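3.2 Renewal behavior under the revised premium schedule

The Bravier panel covers 4000 households enrolled in regional health plans over six consecutive plan years. Of the carriers in the panel, only Bosman changed its deductible tiers during the study period, which allows the remaining carriers to serve as a comparison group. Following Declercq and Hermans, we code a household as passive if it made no plan selection before the August deadline and was rolled into its prior plan by default.

Passive households were matched to active ones on age band, household size and prior claims. Interviews with a subsample of 200 households were held in Wundemcombe and coded separately by Groen and Van Leeuwen. 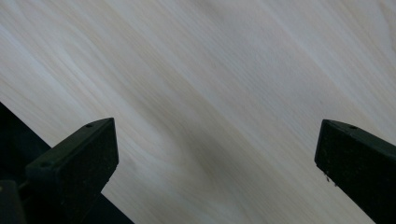
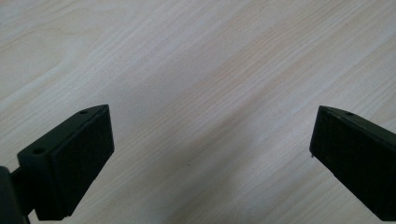

Figure 4. Pale wood surface with black gripper fingers, two views.

Disagreements between coders were settled by Dijkstra. Premium increases below $80 per year had no measurable effect on switching in either group. Above that level, active households switched more often, while passive households showed a delayed response that appeared only in the next plan year. The delay persists when households with a dependent added during the year are dropped from the sample. We therefore enter the premium change with a one-year lag in the models of Section 3.3.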